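Tips > Kids' stuff > Wooden puzzles, cleaning and keeping the bits together

Quick one, got a drawer of these to get through before the week's out. Wooden number puzzles, peg puzzles, the chunky ones with the sea printed on. Clean them, dry them, keep the pieces with the right board. Cloth down first, always. Check one board at a time.
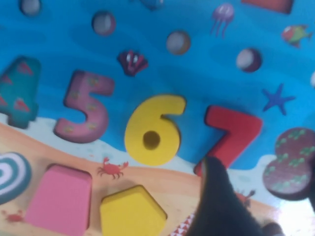
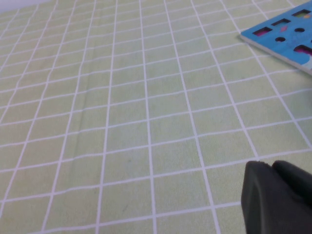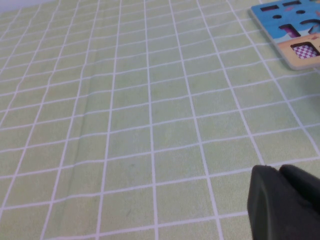

Cloth first then. Any wipeable or washable tablecloth, one you don't love. Checked or gridded is best, pale color, you spot a dropped piece quicker and the lines help when you're laying pieces out in order. Don't bother ironing. Pull it flat with your hands and get going. Bits roll under creases, so run a palm over it before you fold up.

WIPING DOWN

Never soak wood. Never. Swells, then the 6 won't go back in its hole and you'll be sanding till midnight. Also no dishwasher, I know people do it.

What I use: bowl of warm water, drop of dish soap, soft cloth wrung out till it's nearly dry. Wipe, flip, wipe, then a dry cloth straight after. Old toothbrush for the edges of cutouts, dry brush first to get the crumbs out. If you wet the crumbs you get paste.

Loops in the 6, 8 and 9 collect gunk. Cotton swab, damp, twist it round. Same around any knobs or pegs. Don't pull on the pegs to see if they're loose, push gently sideways instead. If one wobbles it goes in the mending pile and not back to a toddler.

Sticky (jam, banana, who knows): hold a warm damp cloth on it for 90 seconds, then wipe. Don't scrape. Scraping takes the paint off the printed part and then you've got a bald patch on the sea forever.

Crayon - baking soda on a damp fingertip, tiny circles, go easy. Try a corner first. Dineo Lekota swears by a plain white eraser for pencil and light crayon and I've come round to it, works fine on flat printed bits. Not on glossy pieces, it smears.

DRYING

Stand boards on edge, leaned against a wall, air both sides. Overnight. Not on a radiator and not in full sun, the thin ones bow. Pieces spread out on the cloth, not touching eachother. Turn them over once if you remember.

Board already bowed? Flat floor, bump side up, stack of heavy books, leave it 3 days. Usualy enough. If it's cracked forget it.

KEEPING PIECES WITH THE BOARD

This is where it all goes wrong. You clean four puzzles at once, you've got three number 5s and no idea.

- Mark the back. Small dot of nail polish on every piece and the same color on the back of the board. Let it dry properly before it goes back in.
- Or a number in permanent marker. Our toy swap in Tristport does this, the big sea puzzle is 39, so every piece says 39 on the back. Takes a couple minutes.
- Zip bag per puzzle for loose pieces. Big one if the board fits too. Squeeze the air out.
- Elastic round a board works for a week and then snaps. Wide elastic, the sewing kind, tied in a loop, lasts.
- Two-layer boards, with another picture under the cutouts: tip upside down and shake before you put anything back. Crumbs hide in there and the piece sits proud.

Missing a piece? Check the vacuum. Check inside other puzzles. Check sofa. After that trace the hole on paper, cut from thick cardboard, glue two or three layers, paint. Good enough. Vusumuzi Zwane cuts his from scrap pine and they're nicer than the originals but he has a scroll saw and I have scissors.

TIGHT PIECES

Rub a bit of plain candle stub along the edge of the piece. One pass. Still tight, fine sandpaper, two strokes on the bare edge only, try it, two more. Easy to overdo. Painted edges, leave them alone and wait for dry weather, half the time they loosen up by themselves. Mine are always worst in January.

STORING

Upright, like records, in a dish rack or a file sorter from the office aisle. Stacked flat the bottom one never gets played with. Heavy boards at the ends. Keep knobs all facing the same way or they scratch the next board's picture.

Don't store in the garage. Damp gets in, smells forever.

Cloth gets shaken outside, then in with the towels, warm wash, hang it. Check the machine filter after, found a little wooden star in mine last time.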